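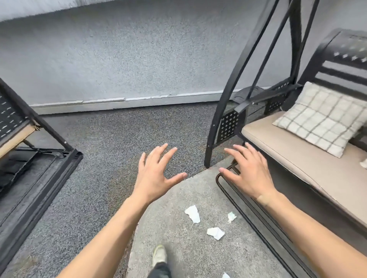

Black metal swing, A-frame legs, base rail at the edge of the rug.

Squeak and creep on a freestanding metal swing, indoor use
3 min read

tanager_dl
March 21, 2022
Freestanding porch swing, black metal A-frame, kept inside since October. Two problems. First, a squeak at the hanger on the return stroke only. Second, the whole stand creeps toward the wall, 5 mm or so per evening of use. Fasteners are all at the torque in the manual. I have tried silicone spray on the hangers, which held for two days. Looking for a lubricant recommendation and any opinions on the creep.

ohmslaw_porch
Silicone spray is too thin for a pivot with that load. It gets squeezed out of the contact area and you are back to metal on metal. Use a lithium grease, NLGI grade 2. Take the pin out, wipe it down, look for a bright wear band, grease it, put it back.

mk_fabrication
Disagree on the grease. Open pivots over carpet collect lint, and lint plus grease makes a paste that stains whatever it drips on. A nylon or oil-impregnated bronze bushing solves it for good. Measure the pin with calipers before ordering. Zultari sells flanged bronze in the common sizes.

ohmslaw_porch
A bushing needs clearance. If the hole is sized to the pin you have to drill it out, and then you have bare steel and less edge distance. For a swing used a few hours a week I would not touch the hole.

mk_fabrication
Depends on wear. If the hole is already oval, grease only makes it quieter while it gets worse.

tanager_dl
Pin has a wear band on one side. Hole measures round within what my calipers can show. 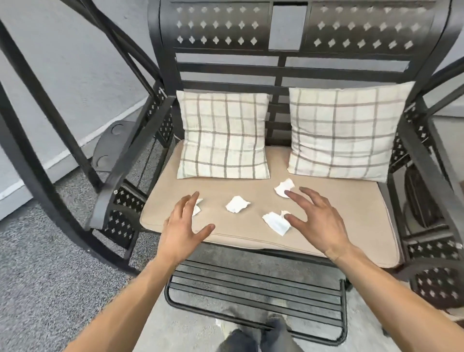 Bench from the front. Slatted back, star pattern along the top, tissues on the seat.

quiet_hinge
Round hole, one-sided band: normal wear. Rotate the pin half a turn and grease it. I did that on a Skolham glider and it has been silent for two winters.

On the creep, check the feet. Hard feet on carpet will walk if the forward and back strokes load the legs unequally. Put a level across the base rails first.

retired_rigger
Level matters less than people think here. The swing pushes the stand forward and back by nearly the same amount each cycle. What moves it is a difference in grip between the front and rear feet. One pair on rug and the other on bare carpet would do it. Get all the contact points on one surface.

quiet_hinge
A stand out of level also shifts weight to one pair of feet, so you get the same difference in grip. Both are worth checking. The level takes a minute.

retired_rigger
Fair, though it would need to be well out before I blamed it.

ohmslaw_porch
What is the load rating? My Quezada is stamped 397 lb, and the manual wants the bolts rechecked after the first 50 hours. Torque on day one means little once the powder coat under the washers has compressed.

tanager_dl
No stamp that I can find. Rechecked tonight: two bolts on the left leg took a quarter turn each. Pin rotated and greased with the grade 2. No squeak so far, but the silicone gave me two days as well, so I will wait.

Level shows the rear low by one shim. Ordered rubber foot pads from Wusden. I will mark the foot positions with tape and measure again once they are on.

mk_fabrication
Put a paper towel under the pivot for the first week. You will see what I mean about the grease.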